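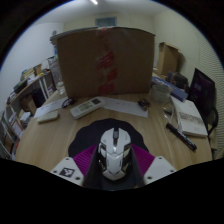 I finished Fustendale on the train back from Wastby, and I have been annoying everybody at home about it ever since. It's a short novel, only 157 pages in my copy, about a woman who goes back to her late aunt's house to sort out the papers and ends up staying the whole winter. I know, I know, you've read that book before, and so have I! But this one is so good on the dull parts of clearing a house - the drawers, the phone calls, the box of keys that fit nothing - that I stopped minding how familiar the setup was. I sat down to write this with a white mouse with a black scroll wheel on the desk and the novel open at chapter two, and I kept going back to reread instead of typing. That's usually a good sign.

The aunt is the best thing in it. She's dead before the first page and she still gets all the good lines, mostly through the notes she left pinned up around the kitchen. There's one about the boiler that made me laugh out loud (the man across the aisle moved his bag). The niece is harder to like. She's sulky for the first third and she treats the neighbors badly, and I wasn't sure the author knew it. By the middle I was sure. There's a supper scene where she finally gets told off, very politely, over a bowl of soup, and I read it twice.

What didn't work for me was the ending. After all that slow, patient winter we get a letter, a big secret and a sale, all inside one chapter, and it feels like it wandered in from another book. I'd have been happy with her still in the kitchen in February, arguing with a note about the boiler.

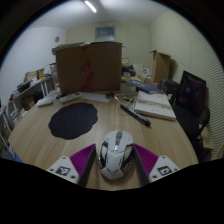

Still, I'd take a good book with a rushed ending over the one I read just before it, a family saga of 700 pages that I won't name here. I gave up on that at page 152, right after the second wedding, and I don't feel one bit guilty.

If you want a copy of Fustendale, it's published by Anghel, who do those plain covers with the nice thick paper. The bookstore in Rillden had a stack by the register when I went in, and they'll order it for you if those have gone. The library in Wastby has it too, but there were 6 holds on it when I checked, so you may be waiting a while. I can lend mine to one person, as long as you don't mind a coffee ring on the back and my pencil marks in the margins (mostly exclamation points, a few question marks near the end).

For our next read I'm leaning toward something older, maybe a ghost story or one of those travel books where everything goes wrong and the author gets crankier as the roads get worse. Send me your ideas, and please tell me if you liked the letter chapter more than I did. I'd love to be talked around on it - a couple of you have changed my mind before.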